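September, evening

Rasmus is back from Vuvley with another cure for bad sleep. It was magnesium last time. Now it's cold porridge at four in the afternoon, and he swears by it after 20 days. He also gave up coffee in the same stretch, which he mentioned only when I asked.
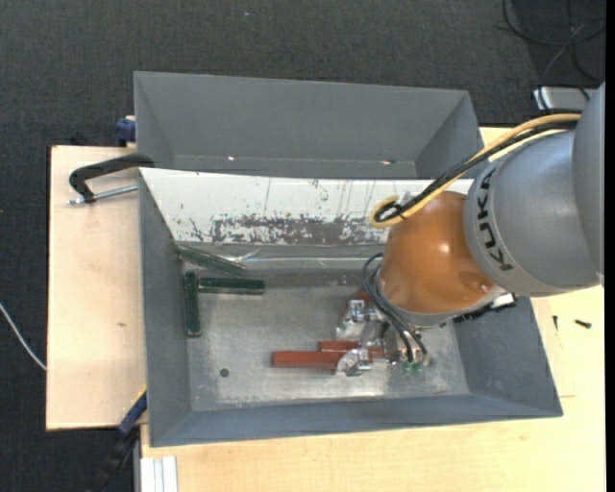

Eglė wants to try it too. I said I'd want to hear from someone who kept drinking coffee. She called me a misery. Fair enough. Slept badly again, up at three, read 34 pages of the Fourie book and remember none of it.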